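Floscombe Community Help > Boats, Harbor and Sea Safety

Ferry overdue by four hours and no news. Who is supposed to tell families?

Asked by Stepan Stetsiuk
Status: open, 3 answers

My father takes the evening ferry from Clusov to the outer island twice a month. In February the boat, the Wiriya, lost engine power on the way over and drifted until a tug got a line on it. Everybody came home fine. My question is about the hours in between, when the families on shore could not find out anything.

The ferry was due at 6 p.m. At 7 the sign at the landing still said "on time." I called the ticket office and got the recording with the summer schedule. I called the harbor office and a man told me to call the ferry company. Around 8 somebody's cousin posted that the boat had sunk, which was wrong, and by then there were some 30 people standing in the parking lot reading it off their phones. The first real information came at 10, from a deckhand who got a signal and texted his wife.

I was at home for the last part of it with my mother, who would not leave the kitchen because that is where the landline is. 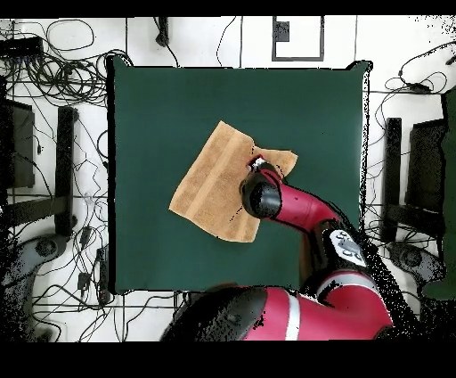
She called the same two numbers over and over. When my father did call, it was from the tug, and he had no idea anyone was worried. The passengers had been told at 6:30 that a tug was on the way.

So what I want to know is:

Who has the duty to inform families when a passenger boat is overdue but nothing has been declared an emergency? Is it the company, the harbor, or the coast guard?

Is there a passenger list? My father pays cash at the ramp and nobody writes down a name.

If this happens again, what number should I call, and at what point is it reasonable to call it? I did not want to tie up an emergency line over a late boat.

I wrote to the company and got a form letter with a voucher for one crossing.

Answer 1
Posted by Peter Matoušek
Marked helpful by 30 people

I worked in a harbor radio room for a long time, not at Clusov, so take the local details with some caution. The general setup is much the same in most places.

The company is the first one that should be talking to you. As long as the captain has reported a breakdown and help has been arranged, the boat is "disabled," and the operator handles it. The coast guard will usually know about it and will be checking in by radio on a schedule, but they are not calling relatives and they will not put out a statement for a tow. If it turns into a search or people have to be taken off, that changes. Then one office takes charge and there should be a number for families, read out on local radio.

The gap you fell into is the one between those two. The boat had told the right people. The company had an office that closed at 5. I have seen it plenty of times.
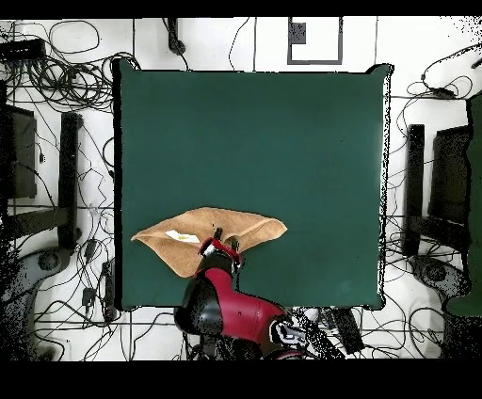

On the passenger list: it depends on the length of the route and the size of the boat. On short crossings many operators only have to keep a head count. The mate clicks a counter at the ramp and radios the total before leaving. On longer ones they need names. Ask the company in writing which one applies to the Wiriya. If they are licensed for 180 passengers and run after dark in winter, I would want to see names, whatever the rule says.

On who to call: if a boat is an hour overdue and the company does not pick up, call the coast guard's regular station number, the non-emergency one. Look it up now and put it on the refrigerator. Have the name of the boat, the time it left, where it left from, and who you know aboard. The person on watch can normally tell you whether they are in contact with the vessel. They may not tell you more than that, but it is the thing you need to know. If you can't get through on that number either and you have a real reason to think people are in danger, use the emergency line. You are not wasting anybody's time.

I would not put any weight on the ship tracking apps. They are handy, but the small boats drop off them when they lose power or get behind the headland, and then the last position just sits there. I have had people call in sure a boat was aground when it was tied up at the fuel dock.
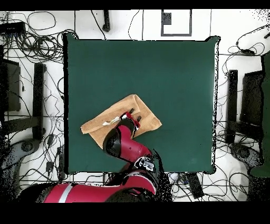 For the complaint, skip the company's customer service and write to whoever issues the license for the route. Stick to times. "Due 6 p.m., sign not changed at 7, recording on the phone, first word at 10." Attach the form letter. Ask them to require a phone that is answered until the last boat is in. That is a cheap thing to ask for, and license offices like cheap things. If a few other families send their own letters with their own times, so much the better – a petition with one text and a lot of signatures counts as one letter in most offices.

Answer 2
Posted by harborview2

Same thing happened on the Plonia run 2 years ago, only it was fog. No one told us anything either. The voucher expires by the way, check the back.

Answer 3
Posted by Lowtide

Get your dad a handheld radio? Mine cost less than a phone and it floats. You need somebody on shore listening on the other end though, and I don't know if it would reach all the way from the island. Peter would know.

Comment by Peter Matoušek: From the deck to the landing it might reach, to a house in town probably not. He should ask the crew before he transmits on anything. For listening it's fine.

Comment by Stepan Stetsiuk: Thank you both. I found the station number and wrote it next to the landline. The letter to the license office is half done. I'll leave the question open until I hear back about the passenger list.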